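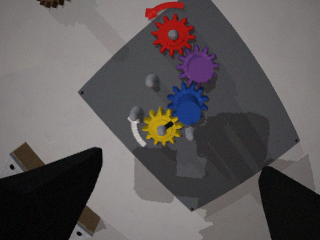 问答首页 > 媒体与公共生活 > 节目制作

想给社区杂志做一档女议员对谈视频，第一次当主持，怎么才能不冷场也不偏心？

提问者：窗台上的薄荷
提问时间：2023年3月7日 星期二
标签：访谈 地方选举 主持 社区媒体

各位好，先说声抱歉，我这个人写东西容易啰嗦，请大家多担待，泡杯茶慢慢看。

我住在Plimdale，来这边好多年了，平时给一本叫《Plomley》的中英双语社区小杂志帮忙。杂志很小，每期印300份，放在图书馆、中超和几家诊所里让人随便拿。以前我们写的都是菜谱、孩子入学、怎么跟房东打交道这类东西，政治基本不碰，一来大家觉得麻烦，二来我们自己也没底气。

今年六月这边要选镇议会，有几位女候选人，加上现任的女议员，都挺愿意跟华人居民说说话。我们编辑Ognjen Babić（他太太是温州人，中文听得懂一大半，讲得磕磕绊绊但是很敢讲）就提议，干脆请她们坐下来聊一次，录成视频，配中文字幕，再整理成文字登在杂志上。大家一听都说好，接着就齐刷刷看着我，因为我年轻的时候在老家电台做过一阵子点歌节目。点歌节目啊！跟政治隔着十万八千里。

现在已经答应来的有三位，一位现任议员，两位候选人，分属不同的党派，其中一位是无党派的。录制时长计划60分钟，剪完可能短一些。地点还没最后敲定，设备是跟人借的。

我心里没底的地方主要是这些：

第一，我怕冷场。她们互相之间不熟，有两位在公开场合还争过停车费的事，我怕一坐下来大家都客客气气，讲的全是传单上那几句话，观众看个开头就关掉了。

第二，我怕偏心。说实话三位里面有一位我自己是很喜欢的，我家那条路的路灯就是她帮忙催好的。我怕我一开口语气就不一样，别人听得出来。

第三，因为是女议员专场，我不想从头到尾问“您怎么平衡家庭和工作”这种题。但是完全不提她们作为女性的经历，又好像白请了。这个分寸怎么拿？

第四，Ognjen想在开头放一段轻松的快问快答，比如“如果一定要跟对手党的领袖困在电梯里，您选哪一位”。我觉得好玩，可又怕惹事。有经验的朋友觉得这种题能不能问？

谢谢大家了，哪怕只回答其中一条也好，我都会认真看的。

补充：有朋友私信问字幕谁做，我们打算自己听打，英文原文和中文翻译各找一个人核对。

回答（共三条）

回答者：老周在剪片子
提问者已采纳

看到你说做过点歌节目，我先要给你打打气。点歌节目是很好的底子，你想想，打进来的人有的紧张，有的啰嗦，有的讲着讲着哭了，你都得接住，还得准时把歌放出去。主持对谈要的也就是这份接话的耐心。我在地方台做了好些年后期，后来自己接一些社区的活儿，坐在机房里听过的议员访谈多到做梦都在剪。下面按你的问题说，我也是个话多的，你挑有用的拿。

一、冷场这件事

冷场多半在录制之前就定下来了。嘉宾进门以后，如果各自坐在角落里看手机，等灯一开才第一次互相说话，那前面十来分钟基本不能用。你提早让她们到，弄点热茶和点心，让她们站着聊，聊什么都行，聊天气、聊停车都行。你自己在旁边听，听到一句有意思的就记下来，开录以后说“刚才您在外面提到那件事，能不能再讲一遍”。这句话特别好使，人在放松的时候讲过一遍的故事，再讲一遍也不会太僵。

问题不要准备太多。60分钟的节目，三个人轮着说，我建议你准备8个大问题，排好先后，最后那两个要做好问不到的心理准备。新手最常犯的毛病就是手里攥着一大叠卡片，嘉宾刚讲到热闹的地方，他低头念下一题去了。我剪片子的时候真是急得拍桌子。

还有，问题要问小。你问“您对本镇的交通有什么看法”，她只能背传单。你问“您上一次坐公交车去镇中心是什么时候，路上碰到什么”，她就得想一想，这一想，表情就有了，话也是自己的话了。问小题的时候别催，她停下来你也停下来，数到五再说话。沉默在现场觉得很长，剪出来一点也不长，再说真的太长我们也剪得掉。

二、偏心这件事

你能自己先承认有喜欢的人，这个态度我很欣赏。完全没有偏好的主持人我没见过，关键是把能量的东西量好。我说几个土办法。

发言顺序抽签定，当着三位的面抽，抽完就按这个转。第一轮甲先说，第二轮乙先说，第三轮丙先说，谁都不会总在最后捡便宜。

旁边安排一个人拿秒表记每个人的说话时间，到中场告诉你一声。如果差得多，下半场你就多点那位讲得少的名字。不用追求分秒相同，有人天生话少，你给够了机会就行。

追问要对等。你追问了甲“钱从哪里来”，那乙和丙讲到要花钱的主张，你也得问同一句。这个最容易漏，你喜欢的那位讲得顺耳，你就不自觉点头放过去了。点头这个毛病也要改，镜头里看得很清楚，你可以用眼睛看着人家，手放在膝盖上，头别动得太勤快。

路灯的事情，我建议开录前就跟三位说清楚，片尾字幕或者文字稿里也写一句，就说主持人曾经因路灯维修向某议员求助。讲在前头就是一件平常事，让别人翻出来就不好听了。

另外你得弄清楚当地在选举前对社区刊物有什么规定，比如同一选区的其他候选人要不要也给机会。各地不一样，我不敢瞎说，你们打电话问问选务办公室，他们一般都挺耐心的。没请到的候选人，起码发一封信邀请，把信留着。

三、女议员专场怎么问

我太太听我念你的帖子，她说有个办法挺简单：把你要问的题拿去想象问一位男议员，如果觉得怪，就换掉。“谁给您带孩子”，问男的怪吧，那就不问。“开会总安排在傍晚，对有小孩的议员和来旁听的居民有什么影响”，问谁都不怪，而且答案肯定跟她们自己的经历连着，人家愿意讲多少由人家自己定。

还可以问具体的场合，比如第一次在会上发言是什么情形，有没有被打断，后来怎么处理。也可以问上门拉票的时候是自己一个人去还是结伴去，晚上去不去。这种题她们往往有一肚子话。网上挨骂的事情要先私下问一声愿不愿意谈，有的人愿意谈，有的人家里人刚受过惊吓，真的不想再提，要尊重。

四、快问快答能不能放

能放，不过我劝你别放在开头。开头大家还绷着，冷不丁来一个电梯的题，她们脑子里转的全是“明天对手会不会把这句剪出来”，答得就干巴巴的。放在中间偏后，聊热了再来，效果要好得多。

题目事先给她们看一眼也没关系，这类题目的乐趣在于怎么答，突然袭击反倒小家子气。点名道姓让人选对手党领袖的，我会换成“您跟在座另外两位一起去露营，让谁搭帐篷，让谁做饭”，既好玩又让三个人互相有来有往，停车费那点疙瘩说不定就在这里松开了。要是非问领袖不可，准备一个“可以跳过”的规矩，每人能跳过一次，跳过也挺有笑点的。

五、录制当天的小事

声音比画面重要，这句话你记住别的都忘了也行。每人一个领夹麦，开录前让每个人说一段早饭吃了什么，戴着耳机认真听。有一次我们借的地方隔壁有台冰箱，现场谁都没听见，回来一听嗡嗡嗡到底，我修了整整一个周末。所以进了场地先关门站着不说话，听一会儿，冰箱、空调、挂钟，能停的都停，走的时候记得把人家冰箱插回去。

机器最少2台，一台拍全景不动，一台拍说话的人。全景那台你就让它从头录到尾，别省电别省卡，后面剪起来它就是救命的。录音另外用一支录音笔放在桌上备份，开头拍一下手，方便对齐。

桌上的水用玻璃杯倒好，瓶装水的商标撕掉，姓名牌字写大一点。裙子和椅子的高度也提前试坐一下，高脚椅看着时髦，坐久了谁都难受，穿裙子的更是一直惦记着怎么放腿，心思就不在说话上了。普通带靠背的椅子最好。
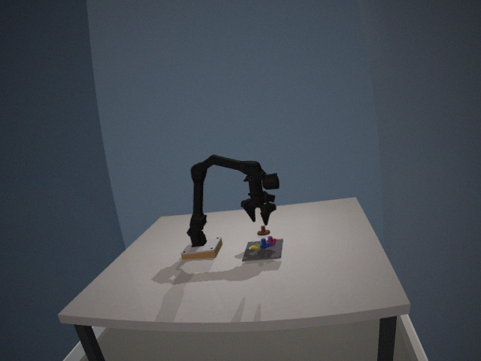 六、文字稿整理

你们还要登在杂志上，那我多说两句。口语直接誊出来是没法看的，要删掉重复和语气词，但意思和语气不能动。删掉的地方如果影响意思，要用省略号标出来。翻译这一步最容易出问题，英文里一句“I would look at it”，译成“我会看看”和译成“我会处理”，差得远了，选举期间真的会有人拿着中文版去找她兑现。拿不准的词，中文后面括号里放上英文原词，读者自己能判断。

要不要给嘉宾审稿，每家规矩不同。我个人的做法是只给她们核对事实，比如年份、街名、数字，不让改观点。这条一定要在邀请的时候就写在邮件里讲明白，等录完了再谈就尴尬了。

祝你们顺利，弄好了记得把链接贴上来，我第一个去看。

评论：

窗台上的薄荷：周老师，您这一大篇我打印出来了！抽签和秒表我马上跟Ognjen说，他本来就爱拿个秒表到处掐时间，煮鸡蛋都要掐。审稿那条我们真的没想到，今晚就补邮件。还有高脚椅，我们已经借了高脚椅……现在去退。

老周在剪片子：哈哈，赶紧退。邮件里顺便把片子会登在哪里、留多久也写上。

早班公交：请问领夹麦推荐什么牌子？

老周在剪片子：能借就先借，图书馆和学校常常有，自己先试录一段听听底噪，合适就行。

回答者：Agbeko家的邻居

我没做过节目，不过去年在我们那边去现场当过一次观众，讲讲坐在下面的感受吧，供楼主参考。

那次也是请了几位女候选人，办得很用心，就是主持人太怕场面失控，每次两个人刚有一点不同意见，她就赶紧笑着说“看来大家都是为了社区好”，然后换题。一次两次还行，到后来我旁边的大姐都叹气了。我们来听就是想知道她们哪里不一样呀，都为了社区好，那我票投给谁呢？所以楼主不用怕她们争，停车费的事既然公开争过，那就大大方方地问，让两边各讲一遍，讲完你再问无党派那位怎么看。不吵到人身上去就好。

再有就是观众提问。你们如果收居民的问题，最好提前用微信群或者纸条收，中文的也收，你来翻译着问。那天现场传话筒，有位老先生拿着话筒讲他家后院的篱笆讲了好久，问题到最后也没出来，主持人又不好意思打断。老先生人是很好的，散场还给我指路来着。可是那几位候选人就那么坐着，浪费了好多时间。

对了，别安排在周六上午，好多家长要送孩子上中文学校，我就是那天迟到的。

评论：

窗台上的薄荷：您说到我心坎上了，我就是那种一有人争就想打圆场的人，我会在卡片上写“别打圆场”四个大字。居民问题我们用纸条收，放在图书馆前台。

回答者：Brutix_小吴

顶一下，内容我不太懂，说个字幕的。

自动识别出来的中文字幕人名地名错得厉害，Plimdale能给你认成好几种写法，先做一张人名地名对照表，全部统一了再导进去，省很多事。每行字别太长，我自己是控制在一行十几个字，手机上看着舒服。英文原字幕也留着，议员那边的人要看的。

双语字幕别上下都堆满，挡脸。

评论：

窗台上的薄荷：谢谢小吴！对照表已经开始做了，光是街名就写了一大页，有几条街大家平时叫的中文名字还都不一样，刚才在群里为一条街该怎么译聊了一晚上。

早班公交：那条街我家一直叫“面包房那条路”。

相关问题
社区杂志采访议员要不要提前给提纲？
镇议会旁听可以录音吗？
双语刊物里人名第一次出现要不要附原文？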